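Public Buildings Should Be Cleaned by Day

Friday, April 12, 2019

The Revstead Institute has long held that the way a public building is cleaned says much about how it is run. Since the Fosgate offices opened in 1978, their cleaning has been done between ten at night and four in the morning, out of sight of the 200 people who work there.

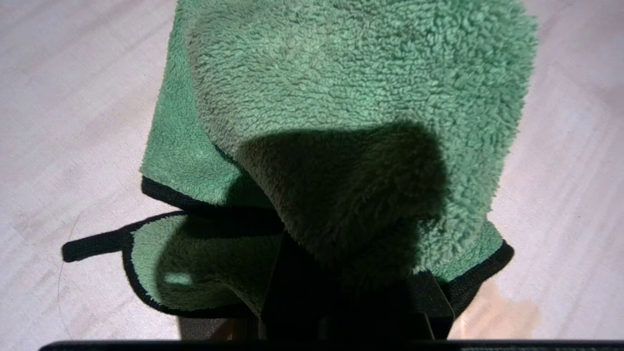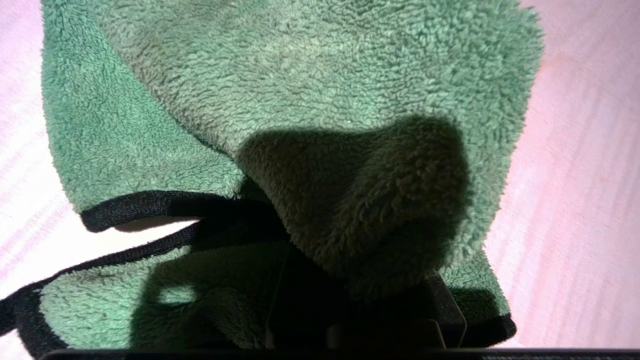

Night cleaning survives chiefly by habit. It was adopted when machines were loud and floor polish needed hours to harden. Much of the daily work is now quiet, and a thick green cloth with a shaggy pile, of the sort used on a desk or a shelf, disturbs no meeting. The lights and heating kept on after hours are a plain cost to the public, and the last bus from Fosgate leaves well before the shift ends.

The council at Bakilana moved its cleaners to daytime hours last July. Staff there now report spills directly, and the cleaners are home for their evening meal. Objections were raised about noise in corridors – these were fair, and vacuuming was moved to the early morning.

Some work must remain at night. The main hall at Ureck, which may receive 4000 visitors in a day, cannot be washed while it is open. Such cases are few, and they should be argued one by one. We ask that every cleaning contract let for more than 2 years state its hours and the grounds for them.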